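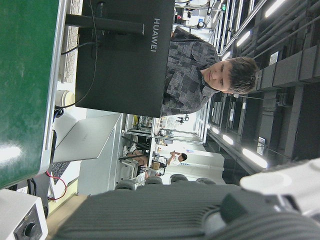 Equipment planning meeting, Udthorpe Robotics Workshop, Saturday, October 29, 2022. Janaína Barros chaired and also took these notes, so blame for spelling goes to one person. We began with desk space, carried over from August, before any talk of money. Everything we buy has to land on a surface, and the surfaces are busy: the desk by the green panel has a monitor on an arm, an open laptop, a keyboard and a white cabinet all within reach of the arm and its gripper, with a red cable curled under the laptop. It was agreed that cable routing gets its own line in the budget this time and does not come out of the "odds and ends" money, which ran out early last year.

Apologies: the electronics group sent theirs, plus two pages of comments, which were read out under item 3.

1. Notes from August

Accepted with one change. The compressor was listed as "to be replaced" and should have said "to be serviced." It has been serviced and is much quieter. General happiness about this.

2. Where the money stands

The equipment fund has $3262 for the period up to next summer. Nothing is committed against it yet. Janaína asked that we keep $500 back for repairs and not touch it for anything new, however tempting. Agreed with no one against, although there was a good-natured attempt to have a label printer counted as a repair.

That leaves $2762 to plan with. This is the best starting position we have had and people were visibly pleased – the list of wishes on the whiteboard had already reached the bottom edge by the time we got to item 3.

3. Spare gripper

Long discussion, the main business of the day. At the moment any fault in the gripper stops the arm completely, and whoever has booked the session goes home. A second gripper would let us swap and carry on, and would also let one group practice mounting and calibration on the bench while another is running the arm.

Two offers were on the table:

Jemenent: $782 with the mounting plate included. Fingers are replaceable one at a time. Delivery quoted as six weeks.

Hapeta: cheaper on paper, but the plate and the cable are both extra, and the quote did not say how long it stays valid. Once those are added the gap is small.

The electronics group wrote in favor of Jemenent. Their reasons were the connector, which they like a great deal, and the wiring diagram, which they like even more (it is a really clear diagram, and it went round the room twice). They asked for a written answer on whether the wrist camera can stay in its present position with the new plate fitted. If the camera has to move, every saved calibration has to be done again, and that is a weekend gone.

Question from the floor: could we put the difference toward a used unit from Hapeta as a third spare? Talked about for a while. The feeling was that one good spare, properly set up and logged, comes first.

Decision: buy one gripper from Jemenent at $782, once the camera question is answered in writing. Janaína to send the question on Monday.

4. Cabling and power

Follows from the opening discussion. We want cable trays under the desks, colored sleeves so that power and data can be told apart, and two more switched outlets at the robot end. Suggestion that monitor cables be clipped along the monitor arm so they do not hang in loops behind the screen. Everyone liked this, it costs almost nothing and can be done in an evening.

No figure agreed. A proper measurement is needed first, including the run along the wall to the shelving. Two people offered to measure and to bring a sketch to the next meeting. Please measure with the chairs pulled out as well as pushed in!

5. Software for booking and logging

Erkedier gave us a trial of its scheduling tool and it has been a hit. Sessions no longer overlap, and the log now records which gripper fingers were fitted and at what payload, so we can see wear building up. Several people said they had started reading other groups' logs for fun and picking up ideas – exactly what we hoped for.

The trial ends before the next meeting. Janaína to ask for the price of a yearly license for one arm, and what happens to our logs if we do not renew. To be decided by email if the price is modest, otherwise held over.

6. Looking further ahead

A second arm was raised, as it is every time. This year's fund will not stretch to it, but it was felt we could begin the plan seriously: floor space, power, a safety review, and who would be trained on it. A short paper to be written over the winter. Anyone with strong views about payload should send them in now and keep them under a page.

The request for a bigger monitor was withdrawn after the desk space discussion.

7. Other business

Lost: one set of hex keys, metric, in a blue holder. Return to the tool drawer, no questions asked.

Actions

Janaína – camera question to Jemenent; license price from Erkedier
Electronics group – draft a swap procedure for the spare gripper
Measuring pair – tray lengths, outlet positions, sketch
Everyone – payload views for the second arm paper

Date of next meeting to be sent round.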